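January 17, 2026

My wallet safety check, start of the year edition. I do this twice a year (the last one was in October) and I always promise to be quicker next time. Comments are mine, so grumble at me and leave Laiba out of it, she only proofreads.

- [x] **Seed phrase readable.** Yes, both copies. My sevens look like ones, but there are no sevens in it, so fine!
- [x] **Second copy still at Mahsa's.** She sent me a text with the envelope number, 109, and it matches my notebook.
- [ ] **Firmware up to date on the Pendura.** Nope. It wants a cable I lent to Oskari. Chasing.
- [x] **Test send.** 100 sats from Wendholm to cold storage, arrived while I was making tea. I checked the first six and last six characters of the address, then read the middle as well, slowly, out loud.
- [ ] **Old token approvals revoked.** Half done. I found one for Holier that I'd completely forgotten, with unlimited spending switched on (ouch). Two more to go when fees drop.
- [x] **Exchange login.** New password, app codes instead of texts, withdrawal list trimmed down to my own addresses.
- [ ] **Someone else knows what to do if I'm hit by a bus.** Ankica has the letter but says page two makes no sense. She's right, I've read it again and I'd be lost too.

Four ticks out of seven, then. I'll rewrite page two first and get the cable back after that.

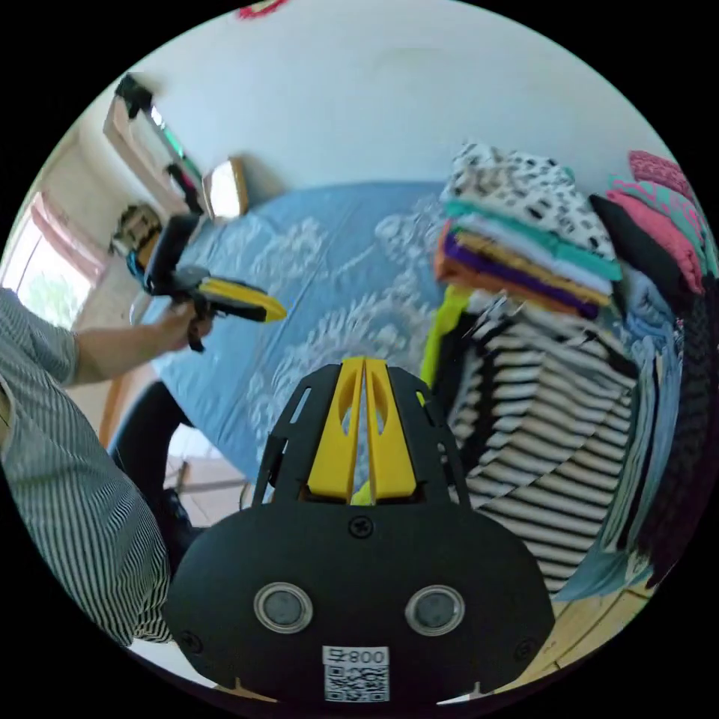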